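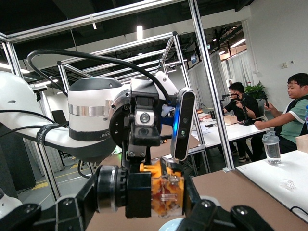

Stonddale House > The Innkeeper's Diary > 2020

Rooms Rates Diary Directions Contact

Search this site Go

November 30, 2020

The house closed to guests this morning for the winter period. The final party, a couple from Cakura, departed from the Garden Suite after breakfast and left a deposit for the same room in August. The register records 274 nights let this season, fewer than the management had planned for.

Mrs. Thérèse MacPherson inspected the upper floor before noon. The bay window in Room 5 continues to admit a draft, and Graster has been asked to quote for a new sash.
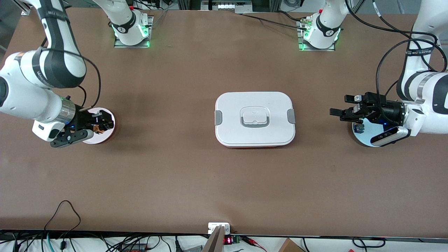

The weekend rate for couples was also reviewed. It will remain unchanged, with a minimum stay of 3 nights on holiday weekends. Late checkout will be offered to returning guests only.

The Halász bakery has confirmed that it will resume morning deliveries when the house reopens. An order was placed for 1000 printed room cards, on the cream stock used previously. 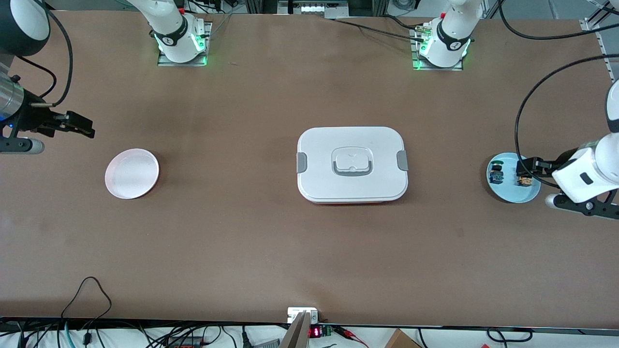
Long brown tabletop with two white arm bases along the top edge.

The water to the garden cottage was shut off at dusk and the porch lamps were taken in.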